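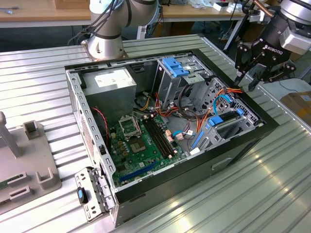 On the bench: a desktop tower with its side panel off.

Repair Bench Assistant, part time
Graditz Computer Repair, Bremstead

We are a small repair shop looking for a person who likes old computers more than old computers deserve. The job is 25 hours a week, starting in December, and it is mostly desktops, with laptops when we can't avoid them. If you have ever spent an evening reviving a machine that could be replaced for the price of a decent lunch, please keep reading. You have been underpaid for this so far and we would like to pay you modestly.

The shop sits on Zelley Street between a dry cleaner and a place that sells only lamps. We fix computers for people who live nearby, two dental offices, a church, and a retired accountant who is still running the tax software he bought with his first mortgage. We also take in donated machines, strip out whatever still works, and build cheap desktops out of the parts. Those go to families and students for not much money.

What you would be doing

Opening machines, cleaning them, and finding out what is wrong. The customer will have a theory. Write it down politely and then test the power supply.

Swapping memory, drives, fans and processors. You'll need to be calm around a bare CPU socket. We have lost two boards this year to bent pins and one of those was the owner's fault, so there is no judgment, but there is a magnifying lamp and you are expected to use it.

Copying people's files off dying drives, and not looking at them any more than the work requires.

Writing up each job in the log in sentences that another person can follow. "Fixed it" has been tried.

Answering the phone. We know. Everyone hates it. We take turns, and the turn sheet is enforced.

Sorting donations, which arrive in the back hallway, usually in the rain, often with a printer hidden underneath. We don't accept printers. You will be surprised how little this matters to the people carrying them.

What we're looking for

You should have built or rebuilt a few computers, for yourself or for relatives who now call you too often. Certificates are fine and so is having none. You should be able to install Windows and at least one kind of Linux without needing to tell the customer which one is better.

You need to be able to explain a dead hard drive to someone who kept the only copy of their wedding photos on it. This comes up. We care about it more than we care about how fast you can seat a cooler.

You must be able to lift a full tower onto a bench and get up the 3 steps at the back door with it. If lifting is a problem but the rest sounds like you, apply anyway and tell us, and we'll work out who carries what. 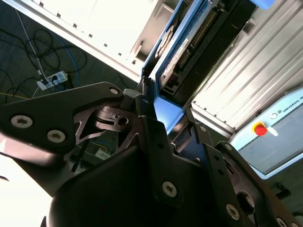 Good eyesight helps, or good glasses. So does a tolerance for dust, some of which has been in those cases since before our last hire was born. We supply masks, gloves, wrist straps and a can of compressed air, and the can has its own sign-out sheet for reasons that predate most of us.

What you get

An hourly wage on the same scale as everyone else at the bench, which we will tell you on the first call so you don't have to perform interest until the third. Paid time off. A key after two months. First pick of scrapped parts for personal use, within reason. The last assistant's idea of reason filled a minivan, so there is now a written limit.

Hours are flexible within the time we're open. Someone has to be in at 8 to unlock, and it won't always be you. We close at 6 and we mean it, although the accountant sometimes needs reminding.

You'd report to Vangelis Papadakis, who runs the bench and trains new people. He is patient with beginners and much less patient with anyone who forces a connector. Training takes the first 3 weeks. During that time you won't be left alone with a customer's machine, or with the phone.

How to apply

Come by the shop with a resume, or mail it to Graditz Computer Repair, Söderlund Building, Zelley Street, Bremstead. Please include a paragraph about a computer you couldn't fix, what you tried, and when you gave up. We read these first. Applicants who have never failed to fix a computer will be assumed to own a Mac or to be lying.

We skip the cover letter. We do ask for one reference, who can be a former boss, a teacher, or somebody whose machine you repaired, as long as it still turns on.

If we'd like to meet you, we'll invite you in for a paid 2 hour session at the bench. You'll get a desktop with a fault in it and a chair that goes up and down. Bring your own screwdriver if you're particular about screwdrivers. Most of us are.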